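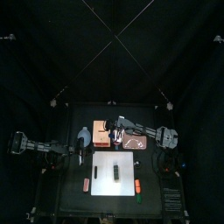 Pavside Recipe Cards

Hi! This is my pile of home recipes, typed up from paper cards and cleaned into one big table. I started it one December when I got sick of squinting at my own handwriting, and it kind of grew from there. There are 1,220 recipes in it right now, mostly soups, breads, stews and way too many plum cakes.

What's in the folder

recipes.csv has one row per recipe: title, course, servings, oven temperature and the full steps as plain text.
ingredients.csv has one row per ingredient, linked by recipe_id.
units.csv is my cheat sheet for turning "a teacup" into milliliters (I measured my own teacup, so yours may differ!).

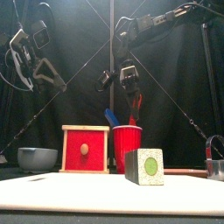 A gray bowl on the work surface, with a gripper above it.

Where the recipes came from

Most are from the Dellov card box, which I bought at a yard sale, and the rest are from a stapled church cookbook out of Tretau. The source column says which is which. A few bread recipes are marked "Fuchs" and that's the name penciled on the cards, I don't know any more than that.

Things to watch out for

Oven temperatures are all Fahrenheit. If the card only said "hot oven" I left the cell blank, please don't read blank as zero. 24 recipes have no serving count at all. Flour is in grams, and if you see 500 next to a bread it's nearly always flour.
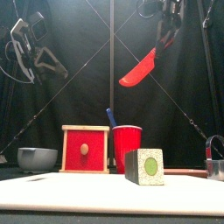 Spelling in the steps is as written, so you'll get "zuchini" and "zucchini" and once, gloriously, "zukeeny". I fixed the ingredient names but left the steps alone, they're more fun that way.

Using it

Do what you like with it, just keep the source column if you pass it on. Everything is UTF-8 with commas. Found a typo in a quantity? Open an issue with the recipe_id and I'll check the card, usually on a Wednesday evening.

Still to do: the jam cards, and a proper column for pan sizes.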